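Borkora 600 Cable Car Cabin Unit

For hillside towns, old quarters and public lifts

Product no. 151 / Category: Urban ropeway equipment

The Borkora 600 is a closed passenger cabin for short city ropeways. It is made for places where the streets are narrow and steep, and where a normal bus can not pass or must make a very long way round. Jilico supplies the cabin complete with hanger, door drive, inside lighting and the fixing set for the grip. The rope, towers and station machinery are not part of this delivery and must be ordered from the builder of the line.

We developed the cabin together with the design office Väisänen, who drew the body and the windows. In many old towns the discussion about a new ropeway is mostly about how it will look from the streets below and from the old walls. For this reason the roof is low and the corners are soft, and there is no advertising surface on the outside. The glass has a weak grey tone, so that the sun is reflected less towards the houses under the line.

Who it is for

Town councils, planning offices and operators of existing lines who wish to change old cabins. The hanger fits the Wuvell station system without an adapter. For other systems please send us the drawing of your grip first.

Technical data

Payload: 600 kg
Doors: 2, sliding, one on each side
Opening windows: 3
Floor: level with the platform, suitable for wheelchairs and prams
Heating: not included, can be added later
Standard colour: stone grey, matt

Privacy over houses

Where the line goes close to bedrooms or courtyards, the lower part of the glass can be delivered milky. You can choose this for one side only. The change must be stated with the order — it is not possible to do it afterwards at the site. Residents often ask about this at public meetings, and we can send a small piece of the glass which you may put on the table for them to try.

Delivery and planning papers

Cabins are delivered on a flat lorry, standing, with the hanger packed separately. For the planning application we provide side and top views, a sheet about noise and a model file for your architect. The sheets are in English; other languages on request. Orders confirmed before the end of March are built in the same season.

The spare parts list covers door rollers, seals, window catches and seat covers. Please give the cabin number when you write to us, you find it on the plate above the left door. Seat covers are sold in pairs only.

Questions about the cabin or about a visit to our hall are answered by Akash Kashyap, project sales. He is best reached by telephone before noon. 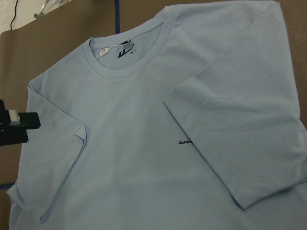 For visits to the hall, please tell us also how many persons will come and if somebody needs a place to park near the entrance. A sample cabin with the standard floor can be entered there, and the door drive can be tried by hand.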